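Ceseo cardboard sorting tray: four months with a box full of little boxes

I put off buying the Ceseo tray for ages on the grounds that it's cardboard and it costs 16 dollars. I have cardboard. I have so much cardboard! Every delivery brings more of it, and I own a craft knife and a metal ruler, so paying real money for brown walls with nothing between them felt a little silly.

Then I tried making my own. The first one leaned. The second one leaned the other way and had one cell you couldn't get a finger into, and I gave up and ordered two of the Ceseo ones, and I've been using them for 4 months now on pretty much every small thing in my life. Paper ephemera mostly (I'll get to that, it's a sickness), but also wrapped candy, buttons, batteries, game tokens and the mystery screws that live at the bottom of the kitchen drawer.

What you get is one open tray split into small rectangular compartments, in two columns. There's no lid and no labels, and the instructions are a strip of paper with a drawing on it. It comes flat and you fold the outside first, then slot the dividers in. Mine took me one cup of coffee. Do the long divider before the short ones, please, because I did it backwards and had to take the whole thing apart while saying words.

I was worried about it sliding around. My work table is old and the front edge is chipped, and the plastic organizer I had before (a Grasico, see below) used to skate across anything if you bumped it. The Ceseo stays put better than I expected for something so light. I wouldn't lean on it. But it sits flat, the bottom doesn't bow, and you can pull it right up to the front of the table so you're not reaching over a laptop to drop things in. 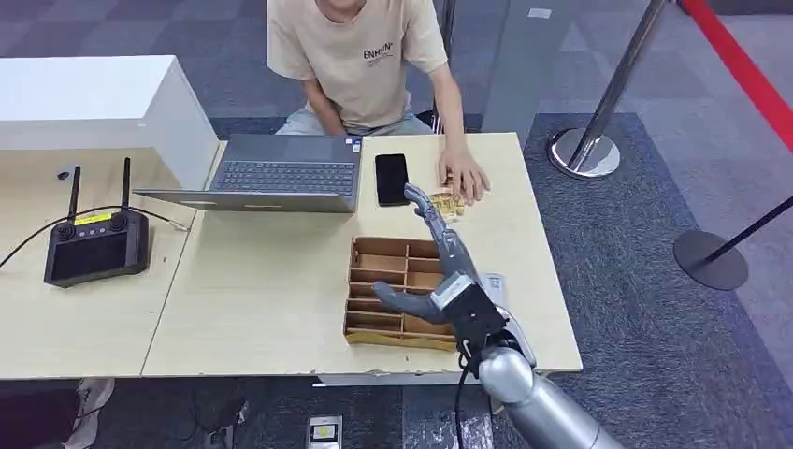 The tray at the front of the table, everything else still waiting to be put away.

That's my usual advice on setup, by the way: start with an empty tray and a messy table. If you pre-decide what each cell is for, you'll get it wrong. I wrote tiny sticky notes for mine the first night, and by the end of the evening I had a cell called "misc," a cell called "misc gold" and nothing at all in the one called "important."

Foil is a good test for a tray like this. Anything in crinkly packaging takes up more room than you'd think, and it springs back when you squash it. In the Grasico the cells were so shallow that foil-wrapped stuff popped up over the walls and migrated to its neighbors. The Ceseo walls are higher compared to the width, so a wrapped snack goes in and stays in. You do have to turn the tray over to get crumbs out, and cardboard doesn't wipe clean, so think hard before you put anything sticky in there. I have one small chocolate stain already and I'm choosing to call it a label.

OK, the cards. This is what I bought it for. I pick up printed cards everywhere I go: room cards, picture cards, bookmarks, the little ones that come tucked into a box of tea. There are 4000 of them in my closet at last count (yes, I counted, it took most of March), and they used to be in shoeboxes sorted by nothing. My plan was to sort by color first and then by place, and I am telling you, color first is the way to go. Your eye does it for you. Autumn pictures go in one heap, beaches in another, and you don't have to read any of that teeny print on the way.

Now, will your cards fit? Measure before you order! The cells are rectangles, and a card lying flat is often just that bit too big, so I stand mine on end. Standing up they're easier to flip through anyway, kind of like records. Thin glossy ones slump if the cell is only half full, so I fold up a scrap of paper and wedge it behind them. Cards with rounded corners come out nicely because they don't snag on the divider slots. Square corners catch once in a while, and if you yank, you'll lift the divider right out (ask me how I know). And if you've got little stacks you like to keep together, don't use a rubber band, use a paper band. Rubber leaves a line.

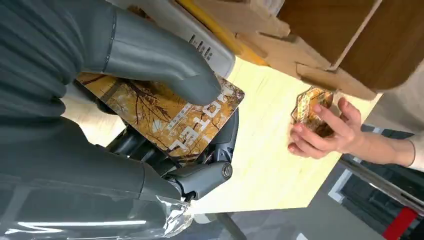 Reader comment: I've had mine a bit longer than you and the dividers are what went first. The slots get soft if you pull cards out at an angle all the time. I ran a little white glue down each slot and let it dry overnight, and now they don't budge, but of course you can't fold it flat again after that. Worth it if you have somewhere to leave it out. Also I sort by size first, color second, and I will die on this hill.

Size first! I did try it after reading that, on one shoebox, and I can see the appeal, everything stands at the same height and looks very tidy. I found it dull though. I went back to color within the hour. The glue tip is great and I've since done it on one of my two trays, the one that lives on the table. The other one still folds, and I keep it behind the bookcase for when I want to do a big sort and need double the cells.

About the Grasico, which I promised to get to. It's clear plastic and it has a lid, and if you carry your bits around in a bag you need a lid and you should probably stop reading and get that one. At home I found it noisy. Every button you drop in goes clack. The walls between cells curve at the bottom, which is lovely for scooping out beads and terrible for cards, because nothing will stand up straight on a curve. I gave mine to the garage and it's very happy there with the washers and picture hooks.

I also looked at the Truvine, which is the fancy one, all felt-lined and meant for jewelry. It's pretty. It's also four times what I wanted to spend, and the cells are all different sizes in a fixed pattern, so somebody has already decided how many rings you have. If that somebody guessed right, good for you!

Where the Ceseo falls down is anything flat and stiff. I've got small wooden boards I use when I'm working with paper (pressing, tracing along the edge, a straight place to knock a stack of cards square), and of course those don't belong in little cells, but I had sort of hoped they could go on top as a lid. Nope. A board sits on the walls fine until you lift one side, and then it slides, and if it lands on a divider, the divider creases. Creased cardboard stays creased. So now the boards stand up against the wall behind the tray, and I use one as a base when I need to move the whole thing. Slide the tray onto the board, carry the board, slide it off again. Works beautifully, and you don't get that awful sag in the middle when you pick it up by its ends.

A plain piece of wood is plenty for this. You want a smooth face so the cardboard slides, and edges that won't give you splinters. Mine came from the offcut bin at Poojary, the lumber and hardware place near me, and I ran some sandpaper over them while I watched TV.

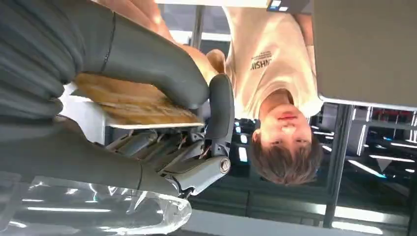 Another reader wrote to say that a board underneath helps even if you never move the tray, since the bottom panel starts to dip in the middle once you load it with coins or batteries, and that a couple of dabs of double-sided tape will keep the two together and still peel off later.

I haven't put coins in mine so I can't speak to the dip, but I did the tape thing with the glued tray and it's a lot more solid. Go easy on the tape. I used a long strip the first time and took a layer of brown paper off the bottom getting it loose.

Few more odds and ends. It smelled like a new shoebox for the first week, then stopped. You can write on it with a regular pencil and erase it, mostly, and I've ended up penciling a word on the top edge of each wall, which I like way more than my sticky notes. Light doesn't bother it that I can see. Damp will, I'm sure, so I wouldn't keep one in a basement. And if you have cats, well, the cells are too small for a cat, but mine believes otherwise and the left corner shows it.

Would I buy it again? I already have a third in my cart. I'd like Ceseo to make one with wider cells for postcards, and I'd pay a couple of bucks extra for a spare set of dividers in the pack, because those are going to wear out way before the outside does. Four stars from me. The missing one is for the instruction strip, which shows the divider going in upside down.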